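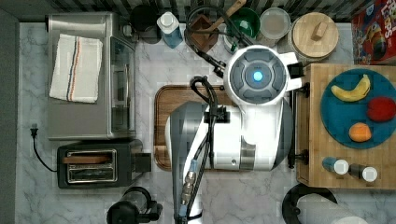
Filed under: Grants & Reporting > Community Kitchens

Flinis Shared Kitchen, Staltau: progress report to the Hutapea Fund, May

Work on the breakfast counter is finished and the counter has been in daily use since the start of the month. The old surface had split along the wall side and could not be kept clean. The new one is white with a gray marble pattern, with dark striped tile behind it as a backsplash.

Spending to date is $1,829 of the $2,076 awarded. The largest part went to the countertop and fitting, followed by the tile. The toaster oven and the toaster were already ours and were cleaned and put back. The balance of $247 is held for a second set of shelves, which Cuko has quoted for but not yet delivered.

The layout was settled after two weeks of trying things in different places. The toaster oven and toaster share the left side. Things that are picked up and put back all morning stay in a row against the tile: the spray bottle, the utensil holder, the green bowl, the canister with the wooden lid. The cutting board has the middle of the counter. Residents asked for this, as they had been cutting bread on a side table and carrying it over.

Eighteen residents now use the kitchen for breakfast. The morning period has been moved to 6:30 so that people on early shifts can eat before they leave. Each user wipes down the surface after cutting and empties the crumb tray of the toaster. The list for this is taped inside the cupboard door.

Two matters are still open. The power cord for the toaster runs along the counter and we would like a shorter one. We also need more dish towels, as the supply runs out before the weekly wash. Both can be paid for from the balance if the Fund agrees.

Next period: fit the shelves, label the dry goods canisters, and ask residents whether the evening hours should change. Receipts for the countertop and tile are attached.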